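Chapter 4
Counting a Country: How Official Statistics Reach the Public

In this chapter
Why governments count people, prices and jobs
Who does the counting, and who checks it
How a number changes on its way from a survey form to a headline
Reading a statistical yearbook without getting lost

Key terms: census, sample survey, index, base year, revision, statistical independence

Open the morning paper in almost any democracy and you will find a fight about a number. Unemployment is up, says the opposition. It is down, says the minister. Both of them may be quoting the same report, printed by the same office, and both may be quoting it correctly! One has picked the change since last month and the other has picked the change since last year. By the end of this chapter you should be able to read that report yourself and see where each of them found their figure, and I promise it is more fun than it sounds.

Let's begin with a story. Casimiro Villanueva spent his first summer after college as a junior clerk in the statistics office of Makamia, a hill district with a scattered population and one good road. The office had just published its yearly booklet, and on page one it said that the district had 1,221 households. The mayor was furious. He had been telling the national ministry for years that there were 2,000, and the district's share of road money depended on it. Villanueva was sent to find out who was right.

He started with the mayor's list, which came from the water company. Every meter on it counted as a home. Some meters served barns, some served summer houses, and a fair number of families had two meters because they had split a farm between brothers and then kept eating at the same table. Then he looked at the office's own list, and it had problems of its own. A household, in the office's rule book, was a group of people who share a dwelling and share their meals. That rule folded grandparents living in a back apartment into the main family, even where they cooked for themselves and would have been very surprised to hear that they didn't exist as a household.

So who was right? The mayor had counted connections. The office had counted kitchens, more or less, and had not always asked the right person about them. Villanueva's report, finished in June, ran to forty pages, and most of those pages were about the meaning of a single word. Keep that in mind whenever you meet a total in a newspaper. Somebody had to decide what one of the things was before anybody could count them.
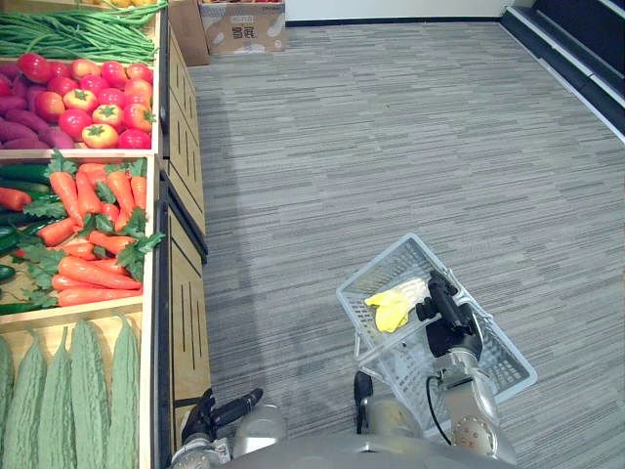 The same puzzle shows up when an office measures prices. We all talk about "the cost of living" as if it were a single thing with a price tag on it, but your cost of living and your neighbor's can move in opposite directions in the same month. If you rent and she owns, if you drive and she walks, a rise in rents or in fuel will hit you and pass her by. The statistics office deals with this by drawing up a list of goods and services that an average family buys, giving each one a weight, and sending people out to record the prices again and again. The result is an index: a number that tells you how much the whole list costs now compared with some earlier moment, called the base year.

Here is where politics comes in (and it always comes in). Pensions, wages and rents are often tied to the index by law. Take a heavy item off the list, or change its weight, and you can change what millions of people are paid without a single vote in parliament. This is why so many countries have tried to put a wall between the people who count and the people who govern. How high that wall should be is a wonderful question, and Section 4.3 compares several answers to it.

We will also spend time on revisions. First estimates come out fast and are built on incomplete returns; later ones are slower and better. A government that celebrates the first figure in spring may find in the fall that the growth was never there. Watch how small the second headline is compared with the first one.

Before you read on

Find one official figure in this week's news. Write down what was counted, who counted it, what period it covers, and what it was compared with. If the article leaves out any of these, look for the original release and fill in the gap. Bring your notes to class, as you will need them for the exercise in Section 4.2.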